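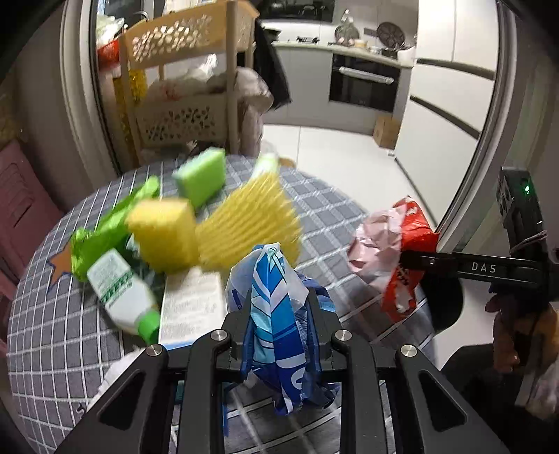

The Prarkik open day in Verkby was billed as a chance to see "calm clearing" in a real home, and I went mainly because a friend had paid for the course and wouldn't stop going on about it. The idea is that you clear one surface at a time, and you don't wipe anything or put anything away until the rubbish has gone. Fine. My mother did the same thing and never charged for it. The surface on this occasion was a round table with a grey checked cloth, and I'll give them this much, it looked like a table that people use. Sponges, a yellow scrub brush, a white bottle with a green cap lying on its side, crumpled plastic bags, a tissue near the edge. I have been to other home shows where the "mess" was three magazines and a scarf.

We were let in at 9, in small groups, and given a leaflet. The leaflet says that 40 per cent of what sits on a kitchen table is packaging. I asked where the figure came from and was told it was "from experience". I would have liked a better answer for the price of the ticket, which was nearly as much as my lunch and my train fare put together.

The first rule is to bring the bin to the table. Not a bag on the door handle, an actual bin. This is sound, and I've started doing it at home, though I notice the leaflet gives it a whole page and a little drawing. The second rule is that each wrapper goes in by itself, with a look inside first. You are meant to feel the difference between throwing and deciding. I felt that it was slow.
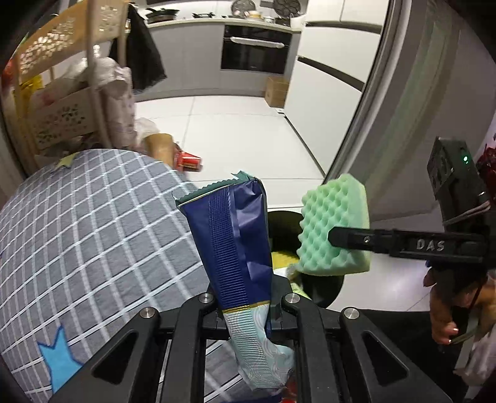
Torn packaging held over the round black bin, kitchen behind.

There was some disagreement in our group about the sponges. Prarkik keeps them in a pile of things to be judged later, together with brushes and bottles. I would bin any sponge whose age I couldn't remember, and I said so. The reply was that sponges belong to the "tools" stage, after the break. I had a train to think about and can't tell you how the tools stage went.

The storage side bothered me more. A rack behind the table was stuffed with bags and packets, and the method has very little to say about it. You clear the table, you admire the table, and an arm's length away is a shelf full of the next table. When I raised this I was pointed to the second course, the Falley module, sold separately.

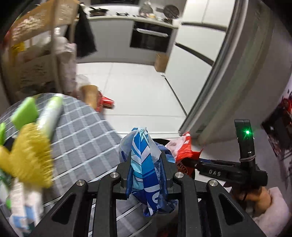 It's the same trick Tannous used to pull with its wardrobe days, where the hangers were covered in the morning and the shoes cost extra. I don't say the Falley module is no good. I haven't done it. But a clearing method that stops at the edge of the tablecloth ought to be cheaper than this one.

To be fair to the place, the kitchen was pleasant, with a white counter, a black built-in oven and pans left out on top as they would be in most houses — and we were allowed to wander and ask things. The tea was good. There were only two chairs for visitors, so most of us stood, and the talk is too long to stand through.

Would I go again? Not at that price. If you are curious, borrow someone's leaflet, read the page about the bin and skip the rest. Trains back from Verkby run every two hours after lunch, so check the times before you get drawn into the sponges.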